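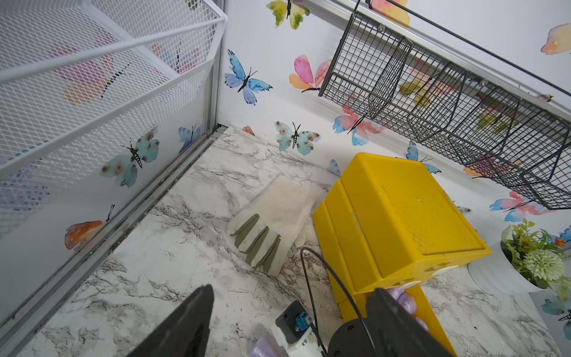

Slide 1. Gripper end, floor corner of the Pumphrey cell.

Speaker notes – keeping the Pumphrey cell running

Open with who we are. Small shop, one cell, no service contract. The cell is built on an aluminum frame with wire baskets along the walls and a marble-pattern floor. The talk is about what we do to it each week and what we changed after the first winter.

Say up front that the cell handles soft household goods. Rolls, bags, gloves, small bins. Most of the wear comes from that kind of part, so people who run metal parts should adjust what I say.

Cable slack (stay on slide 1)

Point to the black cable that loops up and over to the left. Every cable at the wrist gets a loop. We set the length with the wrist turned as far as it will go each way, then clamp it. The first loops we made were too short and we lost 3 connectors before we worked out why. If the loop is too long it finds a basket wire or the rim of a bin, and then you have a different problem.

Check for the loop: jog the wrist by hand at low speed through the full turn. Watch the connector and leave the fingers alone. If the connector moves in its seat, the clamp is in the wrong place.

The blue connector gets looked at every time the cell is opened. Push it home with a thumb. No tools.

Fingers

We wipe the fingers at shift change with a damp cloth, then a dry one. Thin film leaves a residue and the grip force drifts up as people try to make up for it. Clean first, then touch the force setting. I would like to say that twice in the talk.

Finger pads are swapped at 4000 cycles. The number came from our own log and it may be wrong for you. Farard cut the pads for us. Fullport sent a set as well and they fit fine, but the screws were a hair longer and bottomed out, so we shortened them.

After a swap, close the fingers on a strip of paper in 3 places: tip, middle, heel. The paper should drag the same in all of them. If it slides free at the tip, take the pad off and look for grit behind it. It has been grit every time so far.

Floor and rails

Before anything else in the morning, the floor gets swept. 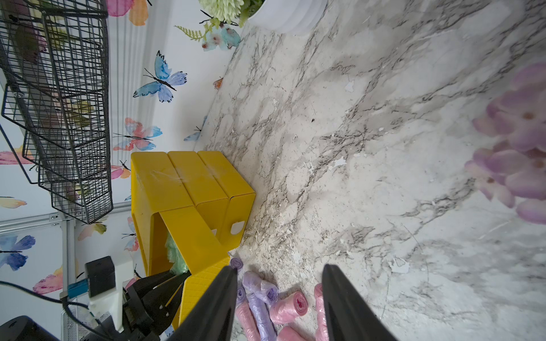
Flakes and chips build up on the surface and the wrist camera reads them as edges. We had a week of bad picks last December and spent most of it in the software. A soft brush fixed it. No compressed air in the cell – it drives the bits into the rail groove and into the wrist.

The rail groove holds dust even without air. Use a narrow nozzle on the vacuum and go from the back corner to the front. The post bolts get checked at the same time. We marked each bolt head with a paint line so a turned one shows.

If the surface itself starts to peel, replace the sheet. We tried patching it and the patch edges were worse than the flakes.

Two grippers, one floor

Both arms can reach the middle of the floor. Our rule is that the one not working parks before the other moves in. It costs a little time per pick. The Asden controller can overlap them, and we turned that off after a cable got pinched. Somebody will ask about this, so leave a few minutes.

Re-zero after any of these: pad swap, bracket removed, hard contact with a basket. The camera check comes right after the re-zero, using the same printed target each time, taped in the same spot. Keep a spare target flat in a folder. A curled one throws the numbers off.

Lighting

Short section, drop it if we are running late. Shiny film on rolls gives bright spots. We turned the lamps down to 70 percent and stopped there. Going lower made the white walls look gray and the camera raised its gain to match.

The log

Show the paper sheet if there is a projector for it. Columns are date, cycle count, pads, cables, floor, bolts, who. It hangs on the outside of the frame on a string with the pen. We had a tablet version and it was filled in less than half the time.

Spare parts we keep on the shelf: one set of pads, one blue connector with its lead, two clamps, a floor sheet, a brush. The connector lead has the longest wait, so order the next one the day you open the bag.

Questions. Handout has the pad drawing and the jog speeds on the back.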